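# Site Visit Report: Garment Handling Demonstration at Maltham

## 1. Purpose

The visit was part of the second-year module on handling of soft materials. The group attended an open afternoon at Maltham in December, starting at 1:30 p.m. The task under demonstration was shirt folding with hand-held grippers. This report covers the procedure, the tools, and the points relevant to our own bench project, Prititar.

## 2. Procedure

The operator works with one gripper in each hand. A cycle has four stages: pick up, stretch, lay down, fold. In the stretch stage the garment is held between the two sets of jaws and the upper edge is pulled fairly straight before the cloth is lowered.

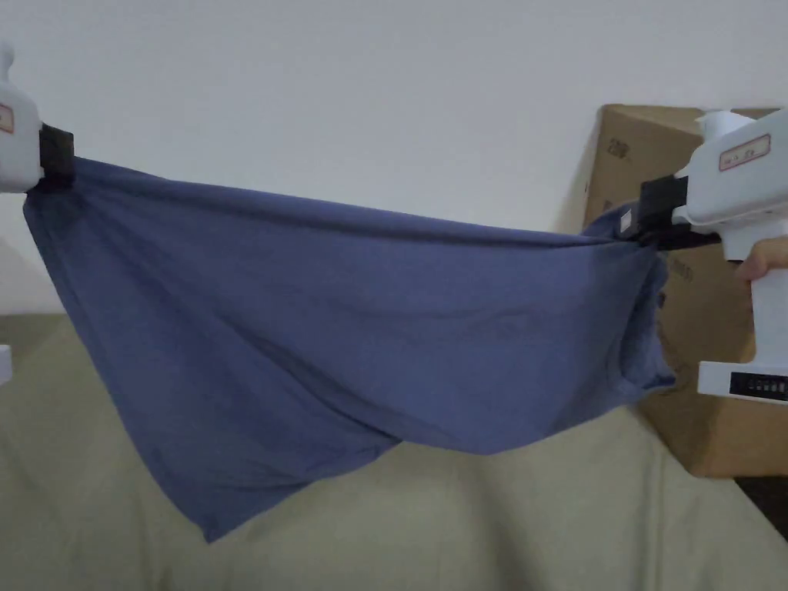

*Page last changed: December, revision 2*

The stretch stage sets the quality of everything after it. With both ends pinched, the lower part of a T-shirt is unsupported and sags into a pouch. A corner can hang well below the rest. If the cloth is lowered in this state, the low corner lands first and may fold under the body. The operator at Maltham dealt with this by lowering at an angle and dragging the shirt a short distance across the surface.

Grip position also matters. When the jaws take a large wad of fabric, the gathers spread outward from the contact point and the edge is hard to read. The host recommended a shallow grip close to the seam. Our group tried this on a spare shirt and found it harder than it looked, mainly at the second corner.

## 3. Recorded data

Each cycle is stored as one episode. The set shown to us is called Negi and held 1,341 episodes at the time of the visit. A second set, Jallia, held 1,853 and includes towels and pants. Episodes longer than 30 seconds are reviewed by hand and are often dropped. We were not given the share that is dropped, so no figure is reported.

## 4. Flattening and sleeve work

After lay-down, the body of the shirt is usually flat enough to fold, but the sleeves are not. One gripper takes the sleeve corner and moves it while the other stays over the body, ready to take the next point. The bed sheet under the shirt has wrinkles of its own, and we asked if these affect the result. The answer was that a soft, uneven surface is preferred for recording, as a hard table makes the task too easy.

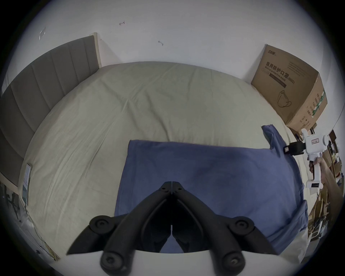

*Figure 2. Sleeve corner held in the white gripper's jaws; black gripper over the shirt body.*

## 5. Relevance to Prititar

Prititar uses a fixed arm with a single gripper, so the two-handed stretch cannot be copied directly. Two items will be carried over:

- the shallow grip near the seam
- the angled lowering with a short drag

The second item needs a change to the motion script, which now lowers straight down. The drag distance was not measured during the visit and will be set by trial.

Open question: jaw pads. Ours are bare metal and slip on thin cotton. A rubber sleeve has been ordered and will be tested on the same shirts used in the first bench trial.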